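Write the rule before you buy the arm

07/05/2020

Short one, I'm between meetings. Last month our working group sent out the draft handling guidelines and we got 597 comments back. Most of them about force limits. Fine. Force limits matter. But I read the whole pile and hardly anyone mentioned cables, parts layout or what's on the floor, and those are the things that stop work in every shop I visit.

We have good standards for the machine. What we don't have is a habit of writing rules for the two feet of space aruond it. Who clears it, who checks it, who gets to say stop.

Telma Gallardo ran the trial cell at Prollik and she kept a log, by hand, of every stop over 100 shifts. Not one was a force event. Snagged leads. Trays put back turned the wrong way. Someone's empty carton. She sent that log in as a comment and it got filed under "housekeeping". Housekeeping! As if it was about sweeping up.

My view, and I know it's not the popular one -- layout and cable routing belong in the main text, with a pass/fail check, same as guarding. An annex is where good advice goes to be skipped. 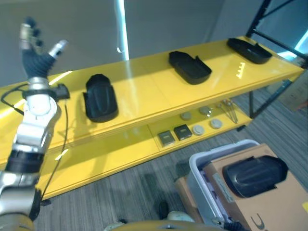
*Trays up top, small parts below, hand open. Note the cable hanging past the shelf edge.*

Look at the cable first. It loops off the little block at the wrist, runs down along the arm, then hangs free toward the floor. Our draft has a clause for the hand and a clause for the arm and no clause at all for that. I'd want a tie point on each link and a maximum loop size, written down, in numbers.

Then the trays. Three on the shelf with room between them, good. But no marks on the yellow that I can see, so "in the right place" is whatever the last person thought. And one more tray sitting on flattened cardboard over a white bin. Is that a pick location? A reject? A rule should make you label it one or the other.

Domingo Insaurralde argues against me on this and he's no fool. He says small shops like Jusholm will drown, that every check you add is a check somebody signs without looking. True enough. I've signed a few myself. So keep it to one page. Six checks, five minutes, start of shift:

- cable tied, no free loop
- tray positions marked
- small parts sorted by type
- bins labeled
- floor clear inside the reach line
- name of the person who can call a stop

Castura already does something close to this, on a laminated card. Śliwiński tried it with a tablet form and went back to the card by June, wich tells you something about tablets and gloves.

The second draft closes for comment soon. If you run a cell, send your stop log, even a messy one. Especially the boring entries. And please put "main text" in the subject line so it doesn't get filed with the brooms.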